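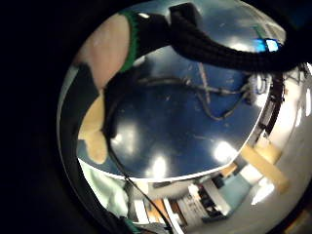 The dark blue table in the Sarmiento building, where toys are sorted and boxed.

PLELBRIDGE, 23/10/2026 — A stuffed toy exchange that began as a one-time giveaway in the back room of the Sarmiento building will run again this fall, with drop-offs now open and a larger pickup day set for January.

The exchange, called Numby, takes in used plush animals, checks and cleans them, and boxes them up for families and waiting rooms in Plelbridge and neighboring Grokberg. Anyone can bring toys and anyone can take them. There is no charge and no form to fill out, and people who take a toy do not have to leave one.

Neelam Nishad, who runs the exchange, said drop-offs have come in faster than she planned for. The first round last winter closed with shelves still full, and she held those toys over for this one.

“People clean out a closet and find a bag of animals they forgot they had,” Nishad said. “They don't want to throw them out. A lot of them have names. I get little notes pinned to the ears.”

Toys are accepted at the side entrance of the Sarmiento building starting at 9 a.m. on weekdays. The door is the gray one facing the parking lot, next to the bike rack. The front doors on Main Street stay locked until noon, and Nishad asked that bags not be left on the front steps. Two were left there during a rainstorm last month and had to be thrown away.

Each animal is looked over by hand before it goes anywhere. Seams are checked first, then eyes and noses, then anything sewn or glued on, such as ribbons and buttons. Toys with loose parts are set aside for mending. Toys with battery packs are returned to the owner if the owner left a phone number, and are otherwise recycled. After that the animals are washed in mesh bags and dried on racks for a full day.

The mending pile is the slowest part of the work, Nishad said. An open seam takes a few minutes. An eye can take most of an evening, especially on older toys where the original has no close match. She keeps a cookie tin of spare eyes and noses and will take donations for it, along with upholstery thread in brown, black and cream. She does not need any more white thread.
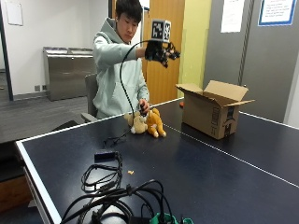 Boxes are filled on the same table, and Numby has settled on a simple way of doing it. Toys are put together in pairs before they are boxed, with a plain one going next to a brighter one when the pile allows. A light tan teddy bear and an orange-and-white dog made one such pair, sitting side by side near the middle of the table with an open cardboard shipping box off to the right. The pairing started during the first round, when Nishad noticed that brown bears were often the last toys left on the shelf. Bears that went out with a partner were taken sooner, she said, and families with two children found it easier to choose.

Each box holds up to nine pairs, depending on size. Larger animals, including anything taller than 30 inches, are not boxed at all. Those are tagged and kept in the hallway for pickup, and at the moment the hallway has more of them than Nishad would like. She said a giraffe has been there since the first round and is free to anyone with a vehicle that will hold it.

The boxes themselves are reused. Most come from residents who bring in their toys in a shipping box and leave the box behind. Old mailing labels are peeled off or blacked out. Nishad said she can always use more medium boxes with all their flaps, and that very small ones are not much help. Packing tape is also welcome — the clear kind, on wide rolls.

Space has been the main problem. The back room is shared with other groups, and the table has to be cleared at the end of each session. It shows its age, with scuffs and scratches over much of the top, but it is the only surface in the building large enough to lay out a full drop-off at once. During the first round, the sorting was done on the floor, on bed sheets.

“I'm glad to be off my knees,” Nishad said. “You can see everything when it's up on the table. On the floor I kept losing rabbits under the radiator.”

Grokberg residents had asked for a drop-off point closer to home, and one will open next month in the lobby of the town's public pool. A covered bin will stand to the left of the ticket window. It will be emptied twice a week and the toys brought to Plelbridge for sorting. Nishad said she may add a second bin at the north end of Grokberg, but no site has been chosen.

Pickup day is planned for 14 January in the back room, from 9 a.m. until the toys are gone. Families may choose single animals or take a pair, and tables in the hall will hold the larger toys. Waiting rooms, day cares and similar places can ask for a full box ahead of time by leaving a note at the side entrance with a name, a phone number and the age of the children who will use the toys. Requests for full boxes close at the end of December.

Parents of babies should pick from the marked shelf on the left side of the room. It holds only toys with stitched eyes and noses, and nothing with beads or pellets inside. Nishad said the shelf was added after several parents asked for one last winter, and that it was empty well before the day was over. She is hoping to have it better stocked this time, so toys of that kind are especially wanted.

Numby does not take pillows, blankets, dolls with hard plastic parts, or puppets with rods. Board games and puzzles should go to the library sale. Toys that smell of smoke are also turned away, since washing has not been enough to get the smell out.

Some of the notes that come in with the toys have been saved, and Nishad plans to put them up on the wall for pickup day. Where a note gives the animal's name, she writes the name on a paper tag and ties it on before the toy is boxed. The new owners can keep the name or change it.

Drop-offs will continue on weekdays until the week before pickup. The side entrance closes at 4 p.m., and bags brought after that hour should be held until the next morning.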